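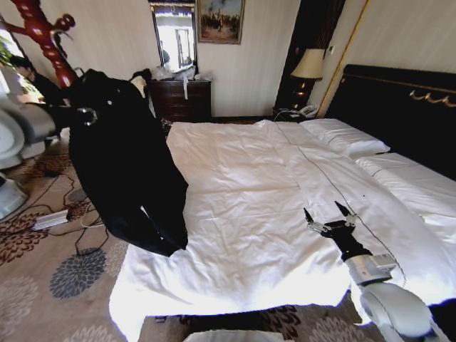
29 March 2025
By Defne Dağdelen

I've been grumpy about hotel robots since February, and I want to get it off my chest.

My friend Oğuzhan Çetinkaya works for Nultelix, who've been teaching a two-armed machine to tidy guest rooms over in Clatasville. One afternoon it was straightening a duvet and closed its fingers on a cable along with the fabric. Then it pulled, the way it had been taught to pull. A lamp went over, the plug came half out of the wall, and the arm kept right on tugging for seven seconds until somebody reached the stop button (seven seconds is long, try counting it out loud!).

No injuries, one broken bulb. The incident report called it a "grasp error" and the fix was a new line on the setup sheet: clear all cables from bed before start. And that's the bit that bugs me. Have you ever seen a guest's bed? Mine has a phone charger on it right now, plus a laptop cord and probably a sock. A housekeeper sees the cord, moves it, and gets on with her day.

Oğuzhan says I'm being unfair, that the thing had made 60 beds without trouble before that one. Fine, but I'd bet those were 60 tidy beds. I'd much rather hear that it lets go when something pulls back harder than a sheet should. He tells me a force limit is on the list, somewhere behind folding coats.

Move it up the list, please! Coats can wait. I stay in hotels a lot for work, and I don't want my charger, or my ankle, to be the next grasp error.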